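Open day at Vuorinen, Vekby

3 comments · Share

Vuorinen opened its software floor to visitors on 11 July 2026, and I went along with Ans Van Wijk, who wanted to see the planner they call Soto. We signed in at the front desk and were put in a group of 10. Most of the others wrote control code for a living and the questions were fairly detailed.

Helmi Vainio took the first session. Her team writes the tooling that runs kitchen tasks in simulation before anything goes near an arm. A nightly run covers 314 layouts, and each one is replayed whenever the grasp code changes. She showed us the log viewer, which puts the planned path and the executed path on the same time axis. It is a plain tool but quick, and you can jump straight to the step where the two part company.
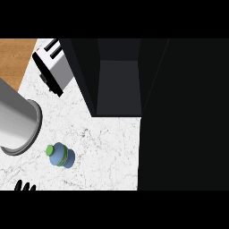

Simulated worktop from overhead, with the blue bottle on its side and the gripper's fingertips at the bottom left.

Tapio Nieminen then talked about perception. Bottles lying down take up a lot of his time. The pose estimator has to settle which end is the cap before the planner can choose an approach, and when it can't decide, Soto asks for a second view and waits. Someone asked how long the wait was. He said almost 2 seconds on the present build, and he would like it shorter.

Collision checking came after the break. They grow every obstacle by a fixed margin and only shrink it for the last part of the reach. Bongani Botha had changed that margin the week before and seven layouts stopped solving, so he walked us through the diff — a useful quarter of an hour, and the best part of the visit for me.

Ans asked whether Soto would run with the Erora controller. There is an adapter, but it does not yet pass joint limits through properly. Mereana Tapsell is working on it and expects to have it ready in October. She took our email addresses for the test build.

Shared 7 times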